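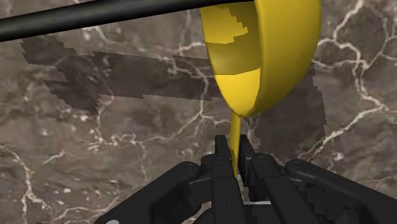 Section 4. Fitting your Stornel glass screen protector

You are about to put a sheet of tempered glass on your phone, and with a little patience it goes on beautifully, first time! Most of the work is in picking a good spot and getting the phone clean, so please read this whole section once before you peel anything. A hard, flat surface with elbow room is best. A marble top like the brown-gray one here is great to work on, once you've moved things such as that yellow bowl well out of reach. A desk or a dining table is fine too. Stay away from beds, couches and carpets, which give off lint like you wouldn't believe.

What's in the box

Tempered glass protector (with a pull tab on the long side)
Alignment tray
Alcohol wipe, marked WET
Dry cloth, marked DRY
Dust stickers, one sheet
Squeegee card

If you bought the Stornel twin pack, you have 2 of everything except the tray and the squeegee card. The tray can be used again and again, so don't throw it away after the first phone.

Note: The tray is shaped for one phone model only. The model name is molded on the underside. If it doesn't match your phone, stop here and exchange the kit before opening the glass. We can't swap opened glass.

4.1 Before you start

1. Turn the phone off. A dark screen shows dust far better than a lit one, and you won't be opening apps with every swipe of the cloth.

2. Take the phone out of its case. Even a slim case can push the tray out of line.

3. Remove any old protector. Lift one corner with a fingernail, slide the squeegee card under it, and go slowly. Old plastic film usually comes off in one piece. Old glass may not.

Caution: Cracked glass is sharp. If your old protector is broken, cover it with wide packing tape before you lift it, and wear glasses if you have them. Wrap the pieces in paper before they go in the trash.

4. Wash and dry your hands. Skip the hand lotion until you're done.

5. Turn off fans and let the room settle. If you have a bathroom with a shower, run it hot for a few minutes, let the steam clear, and work in there. The damp air pulls dust down to the floor. It's a neat trick and it really does help!

4.2 Cleaning the screen

1. Open the WET wipe and go over the whole screen, edges included. Spend extra time around the earpiece and the home button, where grease builds up.

2. Dry the screen with the DRY cloth right away. Use straight strokes from top to bottom.

3. Tilt the phone under a lamp and look across it. If you see smears, breathe lightly on the glass and wipe again with the cloth.

4. Peel a dust sticker from the sheet and dab it over the screen. Don't drag it. Work from the top down and finish at the corners.

Note: The alcohol in the wipe dries quickly. Don't open the packet until you're ready to use it. If it has dried out, a few drops of plain water on a clean glasses cloth will do. Never use window spray, kitchen cleaner or paper towels on a phone screen.
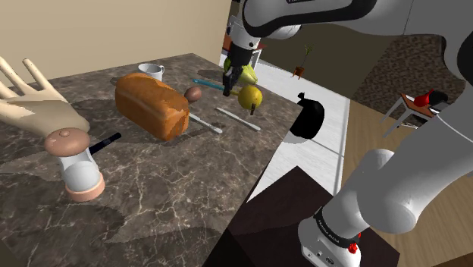
4.3 Lining up the glass

The tray does nearly all the lining up for you, and this is the part of the kit we're proudest of. Set it down with the molded arrow pointing away from you and leave a hand's width clear on every side, because you'll be swinging the glass over on its tab and your elbow will go wider than you expect. Anything tall should be moved back. The shaker in the left foreground, with the domed brown cap and the little round knob on top, is just the kind of thing a sleeve catches. Once you have your space, carry on.

1. Lay the phone in the tray, screen up, with the earpiece at the arrow end. Press gently until it sits flat. It should not rock.

2. Hold the glass over the screen with its backing film still on and check that the cutouts match. This is your practice run. Do it twice if you like.

3. Dab once more with a fresh dust sticker.

4. Peel off the backing film (the one marked 1) and hold the glass by the tab and the edges only. A fingerprint on the sticky side can't be cleaned off.

5. Rest the bottom edge of the glass against the two pegs in the tray. Keep the top edge raised.

6. Check the earpiece cutout from straight above, then let go of the top edge. Don't push. The glass will drop on its own.

7. Touch the middle of the screen with one fingertip and watch the glass take hold, spreading out toward the edges — easily the most satisfying moment of the whole job!

Caution: Don't bend the glass to guide it into place. It's strong against knocks from the front, but it can snap if flexed.

4.4 Getting rid of bubbles

Small bubbles are normal. Put the squeegee card inside the dry cloth, start at the center, and push each bubble to the nearest edge. Light pressure is enough. Tiny ones that won't budge often fade over a day or 2, so give them time before you decide to start over.

A bubble with a speck in the middle is dust, and it won't fade. To fix it:

1. Wrap a strip of ordinary clear tape around your finger, sticky side out.

2. Lift the nearest corner of the glass with another piece of tape stuck to the top. Raise it only as far as you need.

3. Touch the speck with the tape on your finger. Check whether it's on the phone or on the glass, as it can be either.

4. Lower the corner and smooth it down with the card.

You can lift and reset the glass up to 7 times before the sticky layer starts to weaken.

Note: On phones with curved edges you may see a thin clear line around the border. The glass stops a little short of the curve on purpose, so that your case won't catch it and lift it.

4.5 Finishing up

1. Peel off the top film (marked 2), tab and all.

2. Take the phone out of the tray by pushing up through the hole in the base.

3. Turn the phone on and try the screen in every corner. Type a line of text, swipe down from the top, and pinch to zoom in on a map.

4. Put your case back on, bottom corners first. Stornel glass is cut to fit inside Purves and Prellon slim cases as well as our own.

If touch feels slow near the edges, look for a trapped bubble there and press it out. If your phone has a touch sensitivity or glove setting, try switching it on.

4.6 Everyday care

Wipe the glass with a soft, dry cloth whenever it needs it. The coating keeps its slick feel much longer without harsh cleaners. If the protector gets a chip or crack, replace it, even when the damage looks small. Cracks travel, and the edges can nick your thumb.

Replacement glass without a tray is part number 73 in the Plidville parts list. Keep your tray with the dry cloth tucked inside it, and the next one will go on even faster.

Guide revised 5 September 2018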